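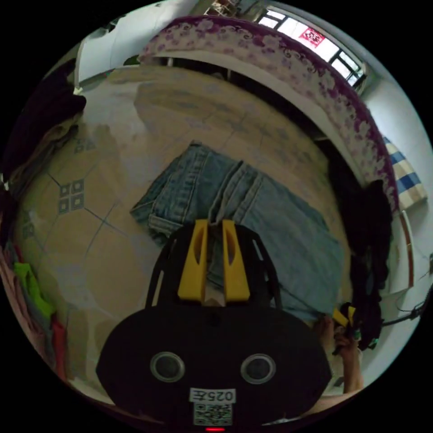 Why do vaccines that leave the factory in good condition sometimes fail to protect the people who receive them?

Most often the cause is temperature. A vaccine is made from proteins, weakened viruses or other delicate material, and each type has a narrow range in which it stays active. Outside that range it loses strength, and the loss can't be reversed by putting the vial back in the fridge.

The usual range for routine vaccines is two to eight degrees Celsius. Heat damage builds up over the life of the vial, so several short spells in a warm room count as much as one long one. Freezing works differently. Vaccines that contain an aluminium salt can be ruined by a single night at the back of a badly set fridge – the salt particles clump together and no longer carry the active material properly.

The district health service at Plivbridge reviewed its cold storage in April. It supplies 106 clinics, most of them small and 60 of them without a steady mains supply. Temperature loggers were placed in every fridge and left to record for a full month. Heat had been expected to be the main fault. The records showed that freezing was more common, mainly in older units where the thermostat had been turned down as a precaution before power cuts.

Clinic staff can check for freezing with the shake test. A vial from the suspect batch is shaken alongside one of the same batch that has been frozen on purpose and thawed. Both are left to stand. If the suspect vial settles as fast as the frozen one, the batch is thrown away. The test applies only to vaccines with an aluminium salt, and the control vial must come from the same maker and batch.

Equipment has improved. Hyvönen supplies a chest fridge lined with ice, which holds its range through long power cuts and keeps the vials away from the coldest surfaces. Bitlow sells a logger that sends a text message when the reading leaves the set limits. Plivbridge has ordered roughly 100 of the loggers and five of the fridges, the latter for its largest stores.

Transport remains the weaker stage. Cold boxes are still packed by hand at the Skindia depot, and ice packs taken straight from the freezer can be well below zero. They should stand at room temperature until water can be heard moving inside when they are shaken. At the depot this step is now timed and signed for on the packing sheet.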